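Questions about the arm in the kitchen

Since Drisari started trialling a robot arm on the steamed bun counter, staff at our Saliba site have had questions. Mireille Najjar, who runs the kitchen, has answered the ones that were fit to print.

Is it taking my job?
No. It is taking the bit of your job where you lean over a steamer, which I had not noticed anyone defending. No posts go this year, and if that changes you will hear it from me before the canteen queue does.

How many buns are we talking about?
We serve 200 on a normal day. The arm is doing 15 of them. Please keep turning up.

Who is to blame if it drops one?
Me, on paper. Write it in the Flullix log and put the bun in the bin. The log has a box for "cause". "Attitude" has been entered twice and will not be accepted again.

Do I need training?
Yes, one morning, paid. You will learn how to stop it, how to start it and how to stand somewhere else. Stopping it is the part we test.

Can I still do things my own way?
Less than before. Buns have to go in the same spot every time, and so does the pot. Some of you have put the pot where you liked for years and I know this is a sore point.

Will my hours change?
Early prep moves back to 7.30 from August. This is the only item on the page that got a round of applause.

Does it get a break?
It stops when we do. It has not asked for a chair.

What does the work look like up close?

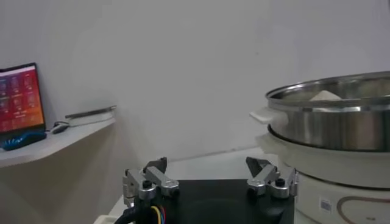
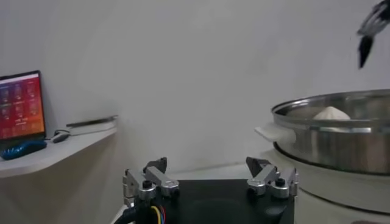 The gripper by the steamer, open, in both pictures.

Where do I send a complaint?
To me, or in the Clelari folder by the back door. Signed ones are read first.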